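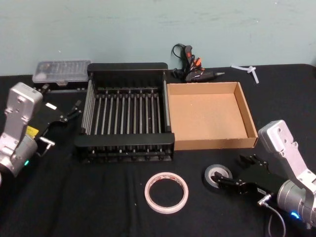
Community Help > Workshop and Home > Robots and Automation > Tidying and Sorting

Can a pair of robot arms be trusted to clear a work table yet?
Posted by Montserrat Bautista, September

I manage a shared craft and repair room at Hollanora, which is used by members throughout the day. At the close of each session the tables must be cleared: rolls of tape returned to a tray, glue sticks collected, the glue gun put away, and any dish rack or parts case moved to its shelf. The work is simple, but it takes staff time that we would prefer to spend on members.

We have been asked to consider two small table-mounted arms with ordinary two-finger grippers. I should be grateful for advice on whether such equipment can do this work without a person standing beside it, and on which items are likely to cause difficulty. Our budget for a trial is 2000 pounds, including any changes to the table.

Nicanor Cisneros

In my experience the answer depends almost entirely on the item. A roll of tape lying flat is a reasonable task provided that the fingers open wide enough to close across it, or can take hold of the wall of the roll through the centre. Black tape on a black cloth is harder for the camera, and I would recommend a plain cloth of a lighter colour before any money is spent on software.

Glue sticks are less forgiving. Clear ones are difficult for many cameras to pick out, and where two lie across each other the arm will often take hold of both or push them apart. We ran a similar exercise at Grotis, with 312 attempts across mixed small items. Tape rolls gave us little trouble. Clear plastic accounted for most of the failures, and lidded cases were the worst of it, as the lid and whatever lay behind it confused the depth readings.

A wire or rod rack can be lifted by two arms working together, but both must move at the same speed. Ours did not at first, and the rack twisted out of one gripper.

I would not leave the arms unattended. Five minutes of supervision at the end of a session is still a saving.

Ezequiel Bermúdez

No. Buy a bigger tray and ask members to tidy up after themselves.

Azucena Robles

I agree with most of what Mr Cisneros has written, but would add a point on safety. A glue gun should be excluded from the trial altogether. The arm has no means of knowing whether the nozzle is still hot unless a sensor is fitted, and a loose power cord can catch on a finger or a joint and pull other items to the floor. At Robles we ask that heated tools be unplugged and removed by hand before the arms are switched on.

An open cardboard tray makes a poor target as well. It is light, and slides when the gripper touches its side. Fix it down with double-sided tape – the cost is negligible – and the arm will find it in the same place each time.

Related items
Choosing a table covering for camera-guided arms
Bundow gripper fingers: replacement and cleaning
Can a robot load a dish rack?
Keeping cables clear of moving joints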